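Handheld gripper demos for bathroom tasks: how many is enough?
Robot Learning > Data and Training

prakix_fan
Posted Saturday

OK I'm way too excited about this. We finally trained on the full toilet set from the Modville site: 3,033 demos, all collected by people with handheld grippers, zero teleop. On 100 test runs with a toilet the policy had never seen, it beat our old teleop policy by 30 points!! Same arm, same network, only the data changed.

What I love is how quick the collecting is. You crouch down, do the task with your own arms, and the marker cubes give you the poses afterward.
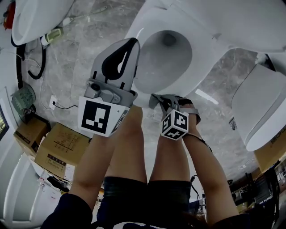
We also tried cutting the set down to see where it falls apart. Half the demos cost us very little, but dropping half the toilets hurt a lot. So variety first, then volume!

nuvura_dan
Great result, but I don't buy the comparison yet. How big was the teleop set? If it was a few hundred demos you're measuring quantity.

prakix_fan
Fair! Much smaller, yes. I matched collection hours, not demo count. To me hours is the honest budget.

nuvura_dan
Hours is fine for a lab deciding what to buy. It doesn't tell me the handheld data is better per demo. Run it with equal counts.

ta_bot
Tạ here. I'm with the OP on hours. We have over 3,000 teleop demos and it took us until February, I'd have killed for this.
Question though, how do you handle marker dropouts when an arm goes behind the bowl?

prakix_fan
Anything short gets interpolated, anything longer we throw out. It's crude. And Dan, fine, equal counts is queued for tonight :) Will post the curves either way.

nuvura_dan
Post the failures too please, those are the fun part.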